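Listening to Curnus: how a small band builds a long song

31 January, final draft

For my project I chose the second album by Curnus, a mostly instrumental band whose records come out on the little Vinon label, and I must say I enjoyed every minute of it. I played the whole album through 9 times, usually in the evenings with a notebook beside me, and wrote down where each tune seemed to change its mood. The longest piece, "Muriithi", has 8 sections by my reckoning – my tutor heard fewer, and we had a very friendly argument over it!

I also asked listeners on the Clultik forum which track they would play to a newcomer, and 600 of them kindly replied. Most chose the quiet opener, which rather surprised me.
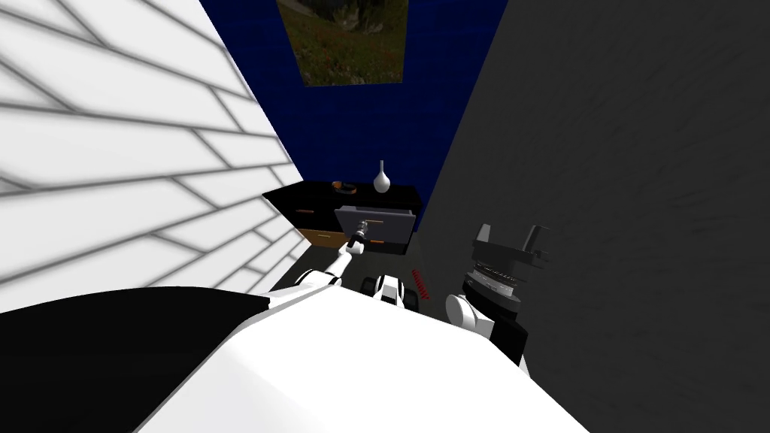
Fig. 1. Rendered room, landscape picture above a black dresser.

My notes on the drumming are in the appendix, along with the forum replies.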